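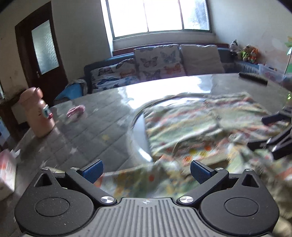
A **throw pillow** (also called a scatter cushion, toss pillow or accent pillow) is a small, soft cushion placed on a sofa, chair, bench or bed. It is used for decoration and for support of the back, neck or arms. Throw pillows are usually sold separately from the furniture they sit on and are often replaced several times during the life of a sofa.

## Construction

A throw pillow has two parts, a cover and an insert. The cover is a fabric case, normally square or rectangular, closed by a zipper, buttons, ties or an overlapping flap known as an envelope closure. The insert is a plain sewn bag holding the fill. On cheaper pillows the fill is placed straight into the cover and the last seam is sewn shut, so the cover can't be taken off.

Common fills include:

- polyester fiber, which is light and washable but tends to clump
- feather and down, which can be pushed back into shape by hand
- shredded foam
- kapok, a plant fiber used more often before synthetic fills became cheap

Inserts are often bought slightly larger than the cover. A cover 18 inches across is commonly paired with a 20-inch insert, and this fills out the corners. Edges may be left plain (a knife edge) or finished with piping, fringe, a flat flange or tassels.

## Patterns and color

Plain covers in cream, gray or beige are sold in large numbers and are often mixed with printed ones. Printed covers carry florals, stripes, checks, lettering or animal motifs. Butterflies, birds and leaves are long-standing subjects and appear both as small repeats and as a few large figures on a pale ground. White and cream covers show up strongly against dark upholstery such as navy or dark blue.

A print may run across the front only, with a plain fabric on the back. Makers who print both sides generally charge more. The mail-order firm Tallow listed 134 cover designs in its March catalog, of which 71 were printed on both faces.

## Arrangement

On a three-seat sofa, pillows are usually set in a row against the back or grouped at the two ends. Odd numbers are a common choice in decorating guides, though matched pairs remain usual in formal rooms. A row of three may use two related prints and one plain cover. When the pillows differ in size, the larger ones go behind.

Throw pillows are often used together with a folded blanket, or throw, laid over one arm of the sofa or along the back. The blanket may repeat a color from the covers. In family homes the same seat often holds stuffed toys as well, either among the pillows or on a ledge or shelf at the end of the sofa.

## Placement near windows

A sofa set under a window exposes its pillows to strong daylight. Dyes fade unevenly, and the face turned toward the glass usually changes first. Blues and reds in cotton prints are often affected within a few summers. Turning the pillows every few weeks spreads the fading over both faces. Curtains, blinds and films on the glass slow it down. Solution-dyed acrylic holds color longer than printed cotton and is widely used for outdoor pillows.

## Care

Removable covers in cotton, linen or polyester can usually be machine washed in cold water, turned inside out with the zipper closed. Velvet, silk and wool covers are more often dry cleaned or spot cleaned. Polyester inserts can be washed on a gentle cycle if the care label allows it, and must be dried all the way through. Feather inserts are shaken out and aired.

Clear plastic bags and lidded boxes are used to store spare covers. Inserts keep their shape better when they are stored without heavy things on top of them. Compression bags save space but can leave foam and fiber fills flat for some time after opening.

## Manufacture and sale

Covers are cut from fabric rolls in stacks, printed before or after cutting, and sewn in batches. Inserts are filled by blowing machines that meter the fill by weight, then closed with a single straight seam. Many shops sell the two parts separately so that customers can change covers with the season.

Hisach, a home textile maker, runs a cutting room in the town of Nilau with a daily output of 700 covers. The retailer Moya groups throw pillows with blankets and table linen and had 3894 items in that section as of 30 January 2025.

## See also

- Bolster
- Floor cushion
- Quilting
- Slipcover
- Upholstery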